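# The Bullunetti Edition
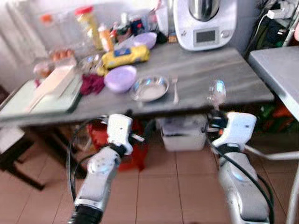

*by Sarahí Esquivel*

The book had been out of print for 80 years, and the man from Solís wanted to give it away.

"Free," he said. "Anybody can download it. All 451 pages."

Xóchitl Villalobos turned her copy over. It was a reprint of a reprint, a memoir by a private named Bullunetti who claimed to have walked home from the siege of Brestulora with a bullet in his hip and a goat under his arm. She had read it twice on the bus. She believed in the goat.

"And the introduction?" she asked.

"That's you. Fifteen pages. Something about courage."

"I'd want to see the manuscript first."

He smiled the way people smile at a child who asks where the moon goes. There was a manuscript, certainly. It was in Urkex, in the town library, and the library was closed for the season. Surely the printed text was enough. It had been enough for everyone else.

She took the train to Urkex in July and paid for the ticket herself.

The library was open. A woman with a cold brought up a flat gray box, set it down and went back to her radio. Inside were receipts for flour, a lock of hair, and a stack of school notebooks in pencil. Xóchitl read until the light went, and came back in the morning and read until noon.

Bullunetti's handwriting was neat. His account was dull. He had been a cook. He peeled, he boiled, he was shouted at by a sergeant with bad teeth. He left the siege on a wagon, on the second night, with a fever. The hip was never mentioned. The story stopped on page 253 of his numbering, halfway down, with the price of onions.

The walk home, the snow, the river, the dying friend who says the line they print on the back cover — none of it was there. Somebody had written nearly half a book and put a cook's name on it.

She called Solís from the station.

"So he left some things out of the draft," the man said. "Soldiers do that. It's painful for them."

"He put in the onions."

"Look, readers love the river."

"I loved it too," she said. "Who wrote it?"

She could hear him typing. He told her the file was already set, that the cover was done, that an introduction could raise questions in a general way if it raised them gently. He used the word *gently* again before her train came in.

She wrote the fifteen pages on the ride back. She wrote about soup, mostly, and how he kept it from freezing. In the last paragraph she gave the box number at Urkex and the hours the library was open.

Solís ran the book with no introduction at all. She checked the download page that evening, and they had added a goat to the cover.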